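October, just after six in the morning

Couldn't sleep for thinking about the choir, so I've made tea and I'm going to get all of it down before work. We sang the whole second half without stopping last night! All of it, straight through, even the bit in the Gitum piece where the altos have to come in on nothing at all, just air and hope. I stood there with my folder shaking and we came in, all of us, on the right note. Efe put both thumbs up over the top of the piano and then had to scramble to find her place again.

I still can't quite believe I'm in this thing. Two months ago I was a person who sang in the car. Now I own a black folder and a pencil with an eraser that works, and I have opinions about where to breathe in Latin.
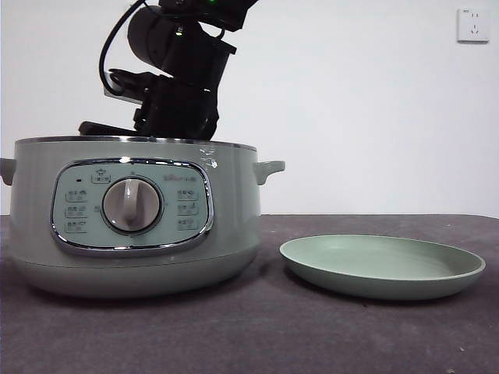 The Gitum is the one I love best. It's slow, and it sits low for us, right down where my voice feels like it has some wood in it, and Kelechi keeps telling us to stop pushing. Last night he tried to get us to hear the opening chord as a color. The sopranos said gold, the basses said brown (of course), and I said that very pale gray-green, like the sage-colored electric cooking pot, which got a laugh, but he wrote it down! So now it's in my score too, "sage" in pencil over bar one, and I swear we sang it softer after that. I want to try this with the other pieces. The Drelex setting is bright red all the way through, no argument.

Other things to remember from rehearsal:

- Bar 60, don't take a breath. Stagger it with whoever is on my left.
- "Dauda" is sung with the weight on the first syllable. I've been doing it wrong for weeks and so has the entire back row.
- Look UP at the page turn.
- Water bottle on the floor, lid closed.

The concert is going to be in the big hall after all – the small one fell through, something to do with the heating – and it seats 400. Four hundred people! I asked Efe if we'd fill it and she said the spring one nearly did, and that you can't see past the third row anyway once the lights are on. I choose to find that comforting. Kelechi says the sound in there is gorgeous, that you finish a chord and it hangs over your head for a second like it's deciding whether to leave. I want to hear that so badly.

We've also got to raise the money for the hire, 2,000 in all, and there's going to be a bake sale and a sing-for-your-supper thing outside the supermarket. I said yes to both before I'd looked at my calendar. I'll do the lemon bars.

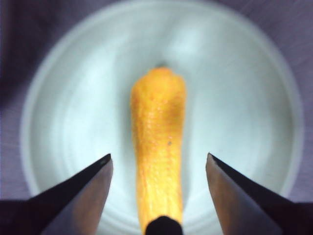
Practiced in the kitchen before bed with the recording on low. My part makes so much more sense when I can hear the tenors under it. There's a spot near the end where they climb and we drop, and for one beat we're on the same note, and I'd never noticed! I played it over and over until I had it. I'm going to listen for it next time and see if I can catch the tenors' eye.

I need to get the high bit in the Drelex under control. It's only an E flat, but I tense up the whole line before it and arrive with my shoulders around my ears. Efe says to think of it as lower than the note before. It sort of works if I bend my knees. I must look ridiculous.

Have to get dressed. Ask Kelechi if we're allowed to wear flat shoes, and find the black skirt, and email Efe the alto recording before she asks me again.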